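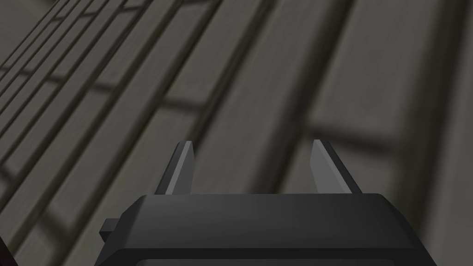 Dark gray housing with beveled corners, computer rendering.

The government of Irnon has now postponed its parliamentary election twice since January, and foreign observers should stop treating each delay as a technical matter. Election officials cite 1,171 disputed registrations in Olville. Those disputes deserve a hearing — but they do not justify leaving 69 elected seats vacant while ministers rule by decree. Neighboring states should withhold new loans until a binding date is published and opposition parties are again allowed to meet in public.

Wajid Paracha, April 2021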